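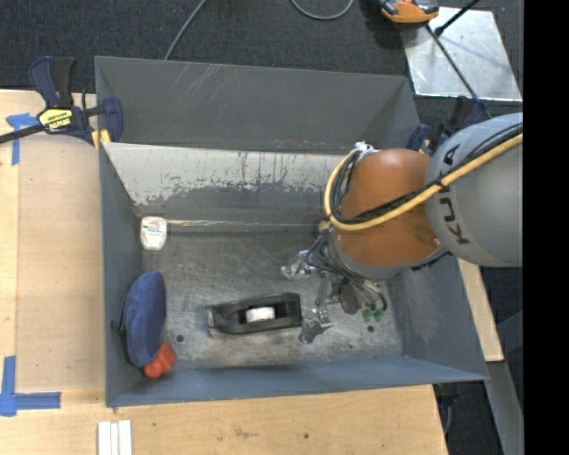
The black tape dispenser, white core showing, in the grey metal bin on the bench.

Desk supplies: what we keep, what we are clearing out and where to take it

The stationery sort at Sturkton is into its second month, and tape is the part that has taken longest. We said in the last newsletter that it would be done by the end of July. Pens, folders and envelopes were. Tape, and everything that holds or cuts tape, was not, so most of this item is about that.

When the Starnden office closed in February, its cupboards were packed into crates and sent over to us without much sorting. At the time that was the right thing to do, as the lease was ending. It did mean that two sets of desk supplies ended up on one set of shelves, and the shelves were already full. The count we did in June came to 3162 items, not including paper. Of those, 173 were tape dispensers or parts of them. We have 200 people across both floors, and a good half of them have told us they have never used a dispenser at work.

What counts as a dispenser

There are three kinds in the store, and people have been using different names for them, which has caused some mix-ups on the request sheet. Please use the names given here.

Desk dispensers are the low ones that sit on a table with the roll in the middle and the cutting edge at one end. You pull with one hand. They are meant to be heavy enough to stay where they are.

Hand dispensers are the small clear plastic ones that come with the roll already in them. They are thrown away by a lot of people when the tape runs out, though most will take a refill.

Packing guns are the ones with a handle, for wide brown or clear tape. These belong to the post room and are kept there. If you have one at your desk, please walk it down.

Which ones are staying

We are keeping 60 desk dispensers. That gives one to each bank of desks, two to each print area, four to the post room and a few spare. A dispenser stays if it does four things: the core turns freely, the blade cuts straight across, the base does not slide, and it takes the standard roll. Colour does not matter and neither does age. Several of the oldest ones are better than anything bought in the past few years, mostly on account of the weight.

The core is the part most often missing. It is the small wheel that the roll fits over, and it lifts out when you change the tape. People lift it out, throw it away inside the empty cardboard ring, and then find the new roll has nothing to sit on. We found 31 dispensers with no core and a jar in the Starnden crates with 14 loose cores in it, so some have been matched up again. White cores from the jar fit most of the black dispensers. The grey ones are slightly narrower and fit very little, and if anyone knows what they came from we would like to hear.

If you change a roll, check the cardboard ring before it goes in the recycling. If you have already lost the core, do not try to make one out of rolled card. It works for a day or so and then the tape starts coming off at an angle and sticks to the inside of the frame.

Cleaning

Old tape leaves a sticky line along the cutting edge and on the flat part just behind it, where the loose end rests. This is the usual reason for a dispenser that seems blunt. In most cases the blade is fine and only wants cleaning.

Take the roll and the core out first. Wipe the flat part with a cloth and a little surgical spirit, leave it for a minute, and wipe it again. For the blade, use an old toothbrush and brush away from your hand, along the direction the teeth point. There are toothbrushes and a pair of thick gloves in the drawer under the store room sink. Dry everything before the core goes back.

Please do not soak desk dispensers. The heavier ones have sand or a metal plate sealed in the base, and once water gets in it does not come out again. We have four that rattle and two that leak sand, and all six are going.

Rough or chipped feet can be replaced. We have a sheet of stick-on rubber pads and will do this for you if you leave the dispenser in the store room with a note. It is a five-minute job and we tend to do a batch on Thursdays.

Tape itself

We are moving to one size of clear tape for desks. At the moment there are five on the shelf, including some very narrow rolls that fit nothing we own. The standard will be 19 mm wide on the small core, 33 metres to the roll. The larger rolls will be used up in the print areas and then not reordered.

Clear tape does not keep for ever. If a roll has gone yellow at the edges, or splits down its length when you pull, it is no use on paper that anybody wants to keep. Put it in the general waste. We threw out two full boxes of it in July, all from the bottom of the Starnden crates, where it had been stored against a heating pipe for a long time by the look of it.

Double-sided tape, masking tape and the cloth kind are not part of this and will stay as they are. They are on the middle shelf on the left. The masking tape is for labels and for marking boxes – please don't use it on the walls on the second floor, as it has been lifting the paint.

Where to put things

Metal bins have done better than the cardboard boxes we started with. The boxes were sagging by the end of the first week, and heavy dispensers went straight through the bottom of one of them. A scuffed metal floor does not mind having a dispenser dropped on it.

Put in one item at a time and lay it down flat. When dispensers are piled up, the blades catch on one another and on the hand of whoever is taking them out. Take the tape off if it is finished, but leave a part-used roll in place, as it covers the core and helps keep the two together. Please do not put scissors, knives or loose blades in with the tape things. Those go in the lidded tin on the counter.

We sort on Tuesday and Friday mornings. Anything that passes goes back to the shelves the same day with a round green sticker underneath. Anything that needs a core, a pad or a clean goes on the repair shelf. The remainder is boxed for Magesa.

What happens to the rest

Magesa is the reuse shop on the Terkdale road. They have agreed to take working dispensers, hole punches, staplers, letter trays and ring binders, and they sell them cheaply to schools, clubs and anyone else who walks in. They do not want anything broken, and they do not want part-used tape. The first load went over last month and was mostly ring binders, 700 of them, which filled the van twice. They have asked for a pause on binders until the autumn. Dispensers are fine, up to a crate a week.

Broken ones with a metal base go to the scrap container in the yard. Plastic frames that have cracked go in general waste once the blade has been taken off. The blade usually slides out sideways with pliers. If it won't, leave the whole thing on the repair shelf and we will deal with it.

Dispensers that belong to you

A number of people brought their own from home and left them on shared desks, and some of these will have been picked up with the rest. If yours has gone, come and look before the end of the month. Unclaimed ones are on the windowsill in the store room and include a red one with initials scratched underneath, a small one in the shape of a snail, and a very heavy cream one with a chip in the corner. After that they will be treated like the others.

If you want to keep your own at your desk, put your name on the bottom in marker. We will not take anything with a name on it.

Requests

The request sheet is on the back of the store room door. Write your desk number, what you want and whether it is to replace something. Replacements are quicker if the old one comes down with you. We are not ordering any new dispensers this year, so a request will be met from the shelf, and you may not get the colour you had before.

Left-handed users have asked whether there is a dispenser that suits them. An ordinary desk one can be turned round so that the cutting end faces the other way, and for most people that is enough. We also have two with a wide base that are easier to use from either side. Ask for one of those on the sheet and write "wide" next to it.

Still to come

Staplers are next, starting in the second half of August. There are a great many of them and they take at least three sizes of staple, so if you know which size yours uses, write it on a bit of masking tape and stick it underneath. Hole punches will follow. The drawing pins have been done.

The store room is open from 8.30 to 12 and from 1 to 4.30. It is closed on Wednesday afternoons.

Store room, Sturkton
2026-08-10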